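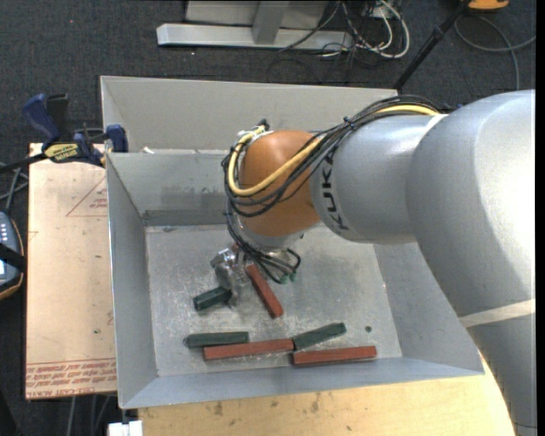
Cutting the power bill in a garage shop starts with the cords, at least it did in mine. Everything I own out there was plugged into something plugged into something else, and half of it was on all night. So first job, pull every plug and find out what goes where. Label both ends of each cord, masking tape and a marker is fine. Then get the cords up off the floor. I'd go with a tie near the middle of the run and some slack left where things move, same as the thin black cables riding along with the fat yellow one on that KUKA arm – small black tie, loop around the joint, done. Don't bundle heavy extension cords tight though, and never run a heater or a saw off a cord that's still wound up on its reel. Heat has nowhere to go.

214 shares

OK, the rest, in no real order. Garage first, then kitchen, then whatever I remembered after.

Get a plug-in meter. Mine's a Jullar, nothing fancy, shows watts and keeps a running total. Borrow one if you can, you only really need it for a few weeks. Go around the shop and write down what each thing pulls when it's "off." The battery chargers surprised me. So did an old radio that I haven't listened to in years. Leave the meter on the fridge for a few days, not a few minutes, because the compressor cycles and a quick reading tells you nothing.

My worst one was the beer fridge. Old Pristari, came with the house, sits against the garage wall that gets the afternoon sun. It used 60 kWh in one month. That was August, door gasket shot, coils packed with dust. Cleaned the coils, put on a new gasket, pulled it out from the wall so it could breathe. Better. Then I unplugged it for the winter, which is better still. If you unplug one for any length of time, empty it, wipe it dry and prop the door open or you will be sorry in spring.

Gasket test: shut the door on a strip of paper and pull. Slides right out, gasket's tired. Try it in several spots, the bottom corner on the hinge side is usually the bad one. Warm soapy water first, sometimes it's just sticky with old soda. A hair dryer on low will soften a gasket that's got a kink in it. Keep it moving.

Compressor. If you've got a shop air compressor, shut it off at the switch when you quit for the day. Mine has a slow leak and used to kick on at 3 in the morning to top itself up, scared the dog every time. Soapy water on the fittings finds the leak – bubbles. Thread tape fixes most of them. Let the pressure out before you take anything apart. Drain the tank while your at it.

Also turn the pressure down. Most of what I do doesn't need anywhere near what the tank was set for. Lower setting, shorter run.

Lights. I swapped the old tubes for LED ones. Read the box before you buy, some want the ballast left in and some want it bypassed, and those are not the same job. Kill the breaker and check with a tester. Not comfortable with that, get an electrician or just buy the whole new fixture. Put one light on its own switch over the bench so you aren't lighting up the whole garage to find a pencil.

Heater. A space heater in a drafty garage is money out the door, litterally under the door. New bottom seal on the garage door, an afternoon's work, slides into the track if you rub a little dish soap on it. Bukola Oyewole down the street did hers first and I copied it. Weatherstrip the side door too. After that, heat yourself and not the room. Rubber mat to stand on, good socks, a hat. If you do run a heater it goes straight into a wall outlet, clear space all around it, off when you leave.

Dust collector and saw. Big motors, yes, but they only run when you run them, so don't lose sleep. Clean the filter. A clogged one means you leave the thing on longer to clear the same mess. Sharp blade too, dull blade makes the motor work and burns the cut.

Power strips. One strip for the chargers, with a switch you can reach without kneeling. I use an Eze one screwed to the front edge of the bench. Last thing at night, click. Don't put the fridge on it! I did that. Lost a lot of venison.

Kitchen now.

Water heater – turn it down if it's set too hot to hold your hand under. 120 is what most people end up with, check what your manual says. Insulate the first few feet of the hot pipe, the foam sleeves are cheap and you cut them with a bread knife. On a gas heater keep the foam well away from the flue.

Lid on the pot. Small pot, small burner. Boil water for tea in a kettle and only boil what you'll drink. Oven off a few minutes early for anything that's been in a while, casseroles don't care. Cake does care.

Dishwasher, full loads, skip the heated dry and crack the door. Scrape, don't rinse. Clean the filter in the bottom of it, lots of people don't know there is one.

Dryer. Lint screen every load. Wash the screen with soap a couple of times a year if you use dryer sheets, they leave a film, and you'll see water sit on top of the mesh instead of going through. Check the vent flap outside opens when it's running. Mine had a bird's nest. Jeans on a line, towels in the machine, everybody's happy.

Window AC: rinse the foam filter in the sink, let it dry, put it back. Comb out bent fins with a fin comb from the hardware store (Inda's had them by the register, no idea if they still do). Close the curtains on the sunny side before it gets hot, not after.

Ceiling fans, off when you leave the room. They cool people, they don't cool rooms. I still have this argument at home.

Keep a notebook. Meter reading on the first of the month, and one line for what changed. We were at 405 kWh the month I started writing it down, and I wouldn't have believed the fridge thing without the numbers in front of me. Mine hangs on a nail by the breaker panel with a pencil on a string. While you're there, label the panel properly. "Lights" is not a label. Have someone stand in the house and yell while you flip breakers, goes fast.

Forgot one – the doorbell transformer in my garage is always warm. It's tiny, leave it alone. Same with the clock on the stove. Go after the big stuff first and then the chargers.

2 comments

Osaze Nwachukwu
Checked my freezer gasket with the paper trick, fell right out at the bottom corner. Soap fixed most of it. Does the dish soap thing work on the older wood doors or do those need the nail-on kind of seal?

Bukola Oyewole
Nail-on for wood. Get the wide one, and start from the middle so it doesn't bunch up on you.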